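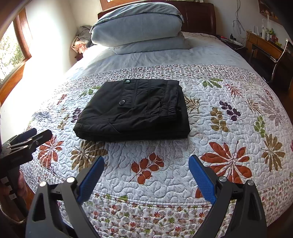 4.2 Clothing and self-presentation

Of the 521 respondents in Beltgate and Prudendale who completed the survey, 90 described a period in which family members chose their clothes for them. Several lesbian and bisexual women recalled being given skirts for school events well into their teens. Transgender men more often spoke of buying a single item – a jacket, a pair of boots – and keeping it at a friend's house.
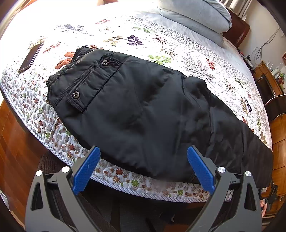 Figure 3. Black garment with snap fasteners, laid on a bed.

Yorath's earlier interviews in Kekura reported a similar pattern among older participants. In our sample, the 30 respondents who lived alone gave shorter answers to this item, and we treat their responses separately in Section 4.3.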